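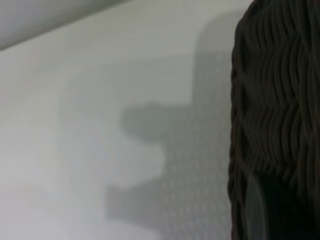 Search this manual Go

Section 4. Wiping and leveling the white work surface

The Casado work surface arrives flat, pale and smooth, and it will stay that way for as long as you leave it in the box. Once you put things on it, you will need this section.

Do Section 3 first. If you have skipped Section 3, the legs are still in the bag marked Skosidar, and nothing below will make sense.

4.1 Before you start

You will need the leveling key, two clean cloths, a bowl of warm water and a drop of dish soap. A drop is a drop. Our support desk, which is Laurinda Quintela and a telephone, spends most of May talking to people who used a squirt.

Clear the top completely. Picking up the mug, wiping under the mug and putting the mug back is a popular method and leaves a ring.

4.2 Leveling

1. Stand the table where you want it to live. Leveling it in the hallway and then carrying it to the kitchen levels it for the hallway.

2. Set all the feet fully in. Turn the key clockwise until it stops, then stop too.

3. Lay a spirit level along the long side. Turn the two feet at the low end counterclockwise, a quarter turn each, until the bubble settles.

4. Do the same across the short side.

5. Go back and check the long side again. It will have moved.

6. Press down on each corner in turn. If one rocks, let that foot out another quarter turn.

Note: Feet can be let out 10 mm at most. If you need more than that, the trouble is your floor, and Ledex does not make floors.

CAUTION: Do not level the table with folded cardboard. It works beautifully until somebody mops.

4.3 Wiping down

1. Dampen the first cloth and wring it out hard. It should not drip when you hold it up.

2. Wipe in straight overlapping passes from the back edge to the front. Circles feel more thorough and mostly move the crumbs around.

3. Rinse the cloth and go over it once more with plain water.

4. Dry right away with the second cloth.

5. Crouch until your eye is level with the top and look across it toward a window. Streaks you could not see from above will now be all you can see. Repeat steps 3 and 4 as your conscience requires.

Note: A matte white top shows soft gray shadows from anything between it and the light, your own hand included. Before you scrub at a gray patch, move your hand. If the patch moves too, it is clean.

CAUTION: No scouring pads, bleach or "magic" sponges. They polish the matte finish in patches, and a shiny patch is permanent. The warranty covers many things but not this.

4.4 Stains

Coffee and tea: damp cloth, soap, patience. Leave the cloth on the mark for 8 minutes and then wipe.

Ballpoint: rubbing alcohol on a cotton swab, a little at a time, followed by plain water.

Permanent marker: see the name.

Turmeric: order replacement top, part 247. Delivery from the Dirnberg warehouse is free if you order before noon on Friday.

4.5 Looking after it

Check the feet again after the first week of use, then whenever the table starts to wobble or a pea rolls off it unassisted. Keep the leveling key taped to the underside of the top. The drawer where you were planning to put it already has several keys in it, and none of them fit this table.

For fitting the side rail, turn to page 52.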